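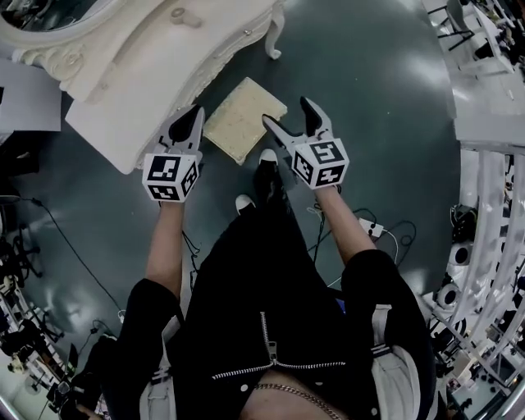 Hand-held gripper pair held out over the floor, markers facing out.

Hand-Held Gripper Work: Questions on the House Rules

Who do these rules apply to?
Anyone who records with hand-held grippers under the Trirnance program, at the Stallilville site or in a private home. They apply to staff and to paid operators alike. Work with powered arms is covered in the Clisby rules, and you need separate sign-off for that.

Is there an outside standard for this?
None that we follow word for word. Most published robot safety standards are written for powered machines. Ours is a house document, reviewed every March.

What should I wear?
Closed shoes, always. Sleeves should end above the wrist or fit close to it. A jacket is fine if it's zipped or has nothing hanging from it. Necklaces may stay on if they are short enough not to swing forward when you look down -- otherwise tuck them in or take them off.

Can cables be on the floor?
Yes, but not where you plan to step. Run them along a wall or behind furniture where you can. If a cable has to cross open floor, walk your route once before you start and move any loops out of it. Power strips stay at least 50 cm from your working spot.

What about stands and rolling chairs?
Push rolling chairs back before the first take. Tripod legs should be fully open and locked. You will be looking down most of the time, so anything behind you counts too.

How do I treat the marker cubes?
Keep the printed faces clean and don't put tape or stickers on them. Hold the gripper so your fingers stay off the patterns. If a corner lifts or a face is scratched, stop and swap the cube. Don't glue it back yourself.

Which objects are allowed?
Soft and light items are fine for everyone, including sponges, foam and folded cloth. Glass, blades and anything over 2 kg need approval from Evdokia Karamanlidis.

May I work near someone's furniture?
Yes, with the owner's consent on the form. Gripper tips can mark paint and carved trim, so keep the tips off the piece unless the task calls for contact. Report any mark the same day, even a small one.

How long can I go without a break?
Floor tasks are limited to 47 minutes, then 13 minutes off. Bending over with your arms out is tiring, and the limit is the same for everyone. You can always stop sooner.

Do I have to check the grippers every time?
Yes. Open and close each one nine times before the first take. If the fingers stick or don't meet, use the spare pair from the Ogura case and tag the bad one.

Last updated 28 November 2025

Contact: Evdokia Karamanlidis, Operator Safety | © Trirnance | Back to top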